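Re: [Brerkcombe-kitchen] The dish rack question, again
From: Gervasio Iturra
Date: 2026-04-06

Stojan Papadopoulos wrote:
> I wiped the sink at lunch and there was one plate in the rack. One.
> Same as before. Can we please agree on whether the rack lives IN
> the sink or ON the counter? Graciela wants it on the counter,
> I want it wherever I can still fill a stockpot. Also, who put it
> in the sink to begin with?

I did, Stojan. I'd do it again.

The counter version was tried last June and we all remember the puddle. It crept under the toaster and then down the front of the drawers, and Valquíria's recipe cards have never been the same. A rack that sits over the basin drips into the basin. I consider this the high point of my career in the shared kitchen.
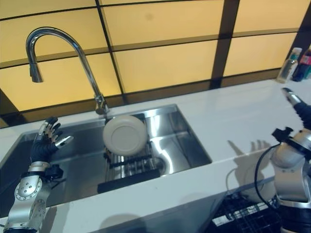
My proposal is that the rack stays in the sink for small stuff and comes out when anybody needs the room. Lifting it takes two seconds, and it has a handle bar along the front, so there's no call for the groaning I heard through the wall. One round white plate standing in black tines isn't a crisis either. It can go back in the cupboard by the hand of whoever notices it, and Stojan, you noticed it.

What I'd like us to look at is the long things. Plates fit the slots. The rolling pins and that pastry tube Maximiliano swears by don't fit anything, so they get balanced across the top and roll off. I asked at Sepúlveda and they have a clip-on holder for 87 dollars, which seems steep for a bent wire. We have 200 left in the kitchen fund and I'd sooner spend 90 of it on decent towels.

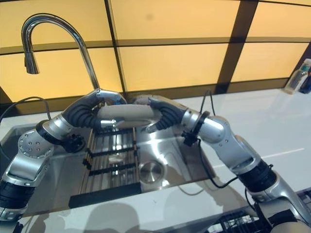
So, towels. Rinse the thing under the sprayer, dry it, put it in the drawer. I know drying by hand is out of fashion on this list, but there are 7 of us and we manage to use every other item in that kitchen without written guidance. Mostly.

On the faucet: the spray head does pull down. Graciela, you asked. You can rinse the corners with it, and please let it go back up gently — the last one we had at the Sokau place came loose from being flung.

Unless I hear a real objection I'll order the towels from Danow tomorrow. Gray, so they won't show the beets.

Gervasio

PS. The stockpot is still on my shelf. Come and get it.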